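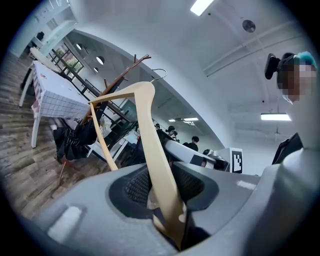

Wooden hanger, with the coat rack behind.

Kelly Brandão wrote:

> Has anyone here taken the Miranda, the night boat to Gritow? Altel is selling the crossing at 181 with a cabin and breakfast, and their page says you save a hotel night and wake up rested. We'd go in January and pick up the morning bus to Nullum from the terminal. It looks like a no-brainer to me. Am I missing something?
>
> Kelly

Kelly,

I took it two winters ago and I'd read that page again, slowly. The 181 was for an inside cabin with four berths, and you get one berth. If you want the door to yourself you pay for the other three. Maybe they've changed it. I wouldn't bet on it.

"Wake up rested" is the part I really don't buy. We left after 11 and the loudspeaker came on before 5 to tell us breakfast was open. Then it came on again to tell us breakfast was closing. By 7 we were all standing on the car deck stairs with our bags, and we stood there for most of an hour while they sorted out the ramp.

As for the bus, ask Altel which terminal. When I went, the boat used the new one and the bus left from the old one, with a harbor in between. A taxi driver wanted 500 in local money for the ride, cash only, and the one ATM was out of order. I walked. It's a decent walk without luggage and a bad one with it.

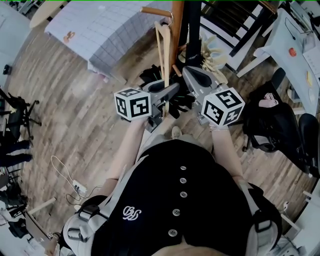
Packing for the crossing is where I disagree with most of the advice on this list. People keep telling each other to bring the big parka on board, and I think they've only seen the outside deck. Inside, the heat was stuck on high all night and the cabin had one hook for four people. I'd have been fine with bare arms and a black button-front vest like that one, and the parka left down in the bag. Whatever you choose, make it something you can take off in a top bunk without elbowing the wall - I had a zip-up fleece and regretted it.

Does it save you a hotel night? On paper, sure. I added mine up afterward with the taxi I nearly took, the second breakfast and the room I ended up getting at noon so I could sleep. The day train and a cheap room would have cost me less. Somebody will reply that they slept like a baby in cabin 2,684, and good for them. I'd want to know what month it was.

If you still want to go, don't book the Nullum bus for the same morning. Take the Friday sailing if they still run it, and stay in Gritow until Sunday. The fish place by the old terminal was good.

Lionel Caron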